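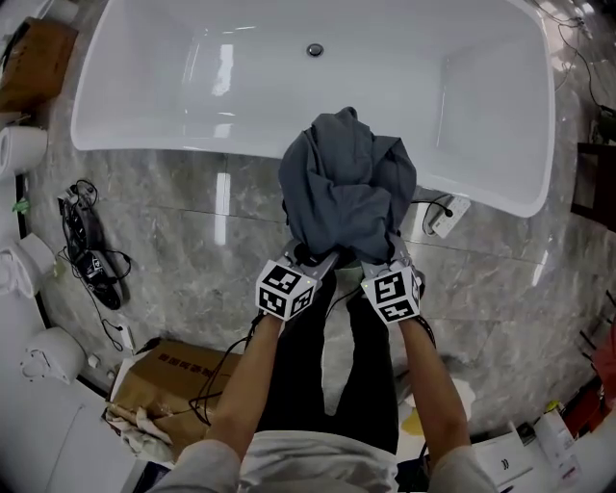 Kirsty Paewai
Staff writer, Internet & Trends

January 8, 2023

If you've opened any video app since New Year's, you have probably watched a stranger try to stack dry spaghetti on the back of a hand, flip it, and catch the lot. Mostly they miss. The pasta goes under the fridge, somebody off camera howls, and the clip loops.

The person who started it is Modupe Okafor, a night-shift pharmacy tech who had 63 followers when she posted her first attempt. I called her expecting five minutes and we talked for well over an hour, and I could happily have kept going!

"I was waiting for the water to boil," she told me. "That's the whole origin story. I'm sorry it isn't better."

She caught 12 strands that night. It's a trick her uncle used to do with pencils at the kitchen table, and she had never managed it with those either. She posted the clip, went to work, and came off shift to a phone so hot with notifications that she thought the battery was failing.

"My mother rang before I'd seen any of it. She said, 'Why are you throwing food on the internet?'"

What I love about this one is how gentle it is. I've covered challenges that sent people to the emergency room, and I have a whole folder of ones I wish I'd never clicked on. With the spaghetti catch, the worst injury Okafor has heard of is a poked eyelid (she does want people to wear glasses if they have them, and she said so three times).

The current best is 88 strands, held by Recep Öztürkmen, a retired bus driver who practices standing over his bed so he can find the ones he drops. He came on the line halfway through our call, because the two of them now talk most days.

"You must not grab," he said. "Everybody grabs. You let the hand fall a little faster than the pasta and then you close it, softly, like you are catching a moth."

Does the brand matter? "Thick is easier. But thick is cheating," he said, and Okafor laughed so hard she had to put the phone down.

They disagree about plenty. Öztürkmen wants a rule on strand length. Okafor thinks rules will kill it, and she has turned down an offer to host an official version with prizes. She's fine with the spin-offs, including a chopsticks one and a very silly one with breadsticks that I have watched more often than I should admit.

And the mess? She read me a comment from a dad of four who had swept up every night for a week and wanted her home address. She pinned it.

"We cook what lands on a clean towel," she said. "The floor ones I keep in a jar for practice. They're getting shorter."

I tried it after we hung up. Nine strands, on my sixth go. Öztürkmen texted back one word, which was "Again."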